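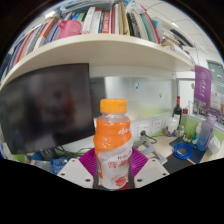
The owner of Niskanen, a corner grocery that sells mostly imported drinks and snacks, did not plan on running a store. She was a bookkeeper for 18 years and took over the lease when the previous tenant left.

"I had the keys before I had a supplier," she said. "The first month I sold phone cards and gum."

The store now carries 300 different drinks, up from a single cooler when she opened. She orders most of them through Derero, a wholesaler two hours away, and drives out herself every other week – the delivery fee would wipe out her profit on anything that sells for under two dollars.

Fruit drinks move fastest. Customers come in looking for something they had as kids, and they often can't remember the name. "They tell me the color of the cap, or what fruit was on it," she said. "I show them three or four and one of them is usually right. If it isn't, I write it down."

That list is kept in a notebook by the register. She goes through it before each trip and buys one case of anything that has been asked for twice. Some of those cases sit. A salted plum soda she brought in last November is still on the bottom shelf at half price.

Rent is the bigger worry. It went up by $439 a month at the last renewal, and she dropped her Sunday help to cover it. She has not raised prices on drinks, but the frozen dumplings cost more than they did.

She also stopped taking orders through Solum, a delivery app she had used for a year. "They took their cut, and then people called me when the bag was wrong," she said. "I would check the bag and it was what they ordered." Regulars now text her and pick up after work.

Asked whether she would open a second store, she said no. A space came up across from the Zomex furniture outlet and she went to look at it twice. The parking was good. The floor drain was not, and the landlord wanted five years.

"I like knowing what is on the shelf," she said. "With two places I would be on the phone all day."

The store is open from 9 to 7 and closed Sundays. She takes cards, with a five-dollar minimum.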